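4 min read

Fri 19 January
By Ravinder Petrenko

The Grernero Under-Counter Water Filter

Most water filters are sold with a photo of a mountain. Grernero's comes with a photo of a cardboard box, and I warmed to it right away. The company makes one cartridge housing, in one size, in a shade of gray that will never trouble a design magazine, and you bolt it to the cabinet wall next to the dish soap you forgot you had.

The filter cleans up chlorine taste and the fine grit that old pipes like to share. It does not soften water. Réjean Desjardins, who runs the Grernero workshop, gets asked about softening every week and has started answering with a single word.

One cartridge is good for 1000 gallons. The long-life version, sold as the Pradness, does 2000 and costs less than two of the short ones, so you can guess which one the store keeps running out of. The next batch is due in March.

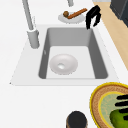
Sink with a deck-mounted faucet. The filter lives underneath.

Fitting it takes 40 minutes if your shutoff valve turns, and a whole Saturday if it doesn't. Close the cold supply, open the faucet to let the pressure go, put a towel down, then cut in the two push-fit connectors. Flush the new cartridge until the water stops looking like weak tea. The black specks are carbon dust. They are harmless but they do not improve coffee.

In the box: housing, bracket, 4 screws, a wrench for the housing and a short cartridge to get you going. The screws are fine in solid wood and hopeless in particleboard. Buy better ones.

The wrench is plastic and will go missing. Spares are listed under Accessories, where they outsell everything else in the catalog.

Works with standard cold lines only. Do not connect to hot water. Housings bought before the Gagnon bracket came in need the adapter plate, sold separately, naturally.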